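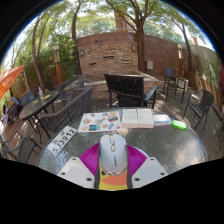

**Bryony Alvarado**
*Founder, drawer of ducks and chief sticker peeler, Guvulura*

## Hello from the glass table

If you've ordered from us before, you'll know we're a small outfit. If you haven't, hello! Guvulura is a sticker and cutout studio in Maltside, and we draw, print and cut things that people stick on other things. Laptops, lunchboxes, bikes, bedroom doors, the lid of a piano once (the owner's own piano, I checked). We also do bigger flat shapes to prop on a shelf or hang up at a party, and we do lettering for people who want their own words or numbers on something.

A lot of it gets talked over outdoors, at a round garden table with a rippled glass top. I bought it second-hand when I moved to Maltside, meaning to eat breakfast at it, and I think I managed that for a fortnight. Then the first big batch of samples came back and the kitchen was full, so out they went, and that was the end of breakfast. The glass is a funny, wavy sort of surface and it throws the light about like mad on a bright morning, but I've grown very fond of it. Flat things look good on it. You can lay a row of them along the far side, stand back with a cup of tea and see straight away which one your eye goes to.

## How it started

I used to work in an office supplies warehouse, on the returns desk, and I drew on everything. Packing slips, mostly. One spring I had some of the drawings printed up as stickers, took them to the May fair and came home with an empty box and a very sunburnt neck. The next run was 1000 sheets, which was far too brave of me, and I was still finding packets of them behind the wardrobe long after we'd become a proper business with a proper bank account.

There are 2 of us now. I do the drawing and my business partner does the cutting, the accounts and the telling me no. We're both here most of the time, and if you ring in the afternoon you'll get whichever one of us is nearer the phone.

## The things we make

**Sticker sheets.** These are the heart of it. White sheets, lots of little colourful pictures, and I like a real jumble: blues and teals up against oranges and reds, something with wheels on it, some bits so small you'll need your fingernails. I get asked why we don't put one big picture on a sheet and sell it as a poster. We could! But I remember being seven and saving the best sticker until last, and you can't do that with a poster.

**Big cutouts.** Large flat shapes with a good thick border. Animals sell best by a mile, and faces sell better than whole animals, so we've stopped fighting it.

**Plates and lettering.** Big dark characters on white, made to be read from the other side of a room. People order these for pedal cars, shed doors, wedding tables and all sorts. They're for decoration only, please don't put one on a real car.

**Odds and ends.** Small decals for the things on your desk, and repeat orders of anything you lost, peeled off badly or let the baby eat (do ring a doctor about that last one before you ring us).

## A word about the duck

I can't write a page like this and leave out the duck. It's a head and nothing else: yellow face, a little tuft on top, a wide orange bill, two small dark eyes and round pink cheeks, with a thick navy outline and a broad white border all the way round. I drew the first version in a very dull car park in Grevia, waiting for a breakdown van, and it's barely changed. 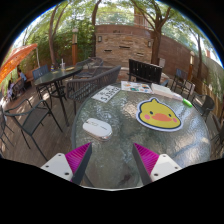

The cheeks were a late addition, mind you. Without them it looked a bit stern, like it was about to ask you for your ticket. I tried freckles, I tried eyebrows (never again), and then I dabbed two pink circles on with a felt pen and my partner shouted "leave it!" from across the garden. So I left it. The navy outline was a long argument too. I wanted black, I was wrong, the navy is much kinder next to all that yellow.

## How we work

Everything starts on paper, with a marker, usually one I can't find the lid for. Once I'm happy with the shape we print a test, cut it by hand and leave it lying about for a few days. I know that sounds lazy. But you see a drawing differently when you keep walking past it, and plenty of ideas that looked brilliant at bedtime have been quietly put in the recycling by lunch.

Custom jobs go the same way, only faster. Send us a sketch, a photo or just a description and we'll send you a rough back, normally within 2 working days. You can change your mind as often as you like until we cut. After that I'm afraid it's yours!

We've got roughly 220 designs on the go at the moment, and I add new ones when I feel like it, so there's no launch calendar to follow. Have a look every so often.

## Come and say hello

We haven't got a shop, but we're at the Maltside fair every May and we do a winter stall over in Grevia. Collections from the studio are fine if you message first. Mornings are best, and if the weather's decent you'll find us round the back, so ignore the doorbell and come through the side gate.

For anything else, use the form on the contact page. Wholesale questions are welcome, school orders get a discount, and if your child has drawn something and wants to see it as a sticker, put that in the subject line and I'll open it first.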